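Papers > Sanlow Working Papers > Section 2

2.2 How the bin wears

I got fond of this bin. We picked sheet metal because it takes knocks, and after 243 sessions with the red and green blocks I wanted to know where the knocks end up.
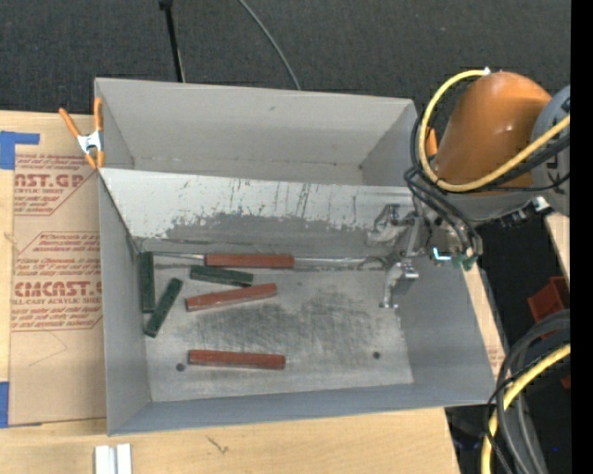

Figure 2. Gray metal bin with six blocks, three reddish-brown and three dark green.

The divider took it worst — the pale coating has rubbed away low down, in a ragged patch. The floor is mostly scuffed in the center and toward the right.

Last updated: August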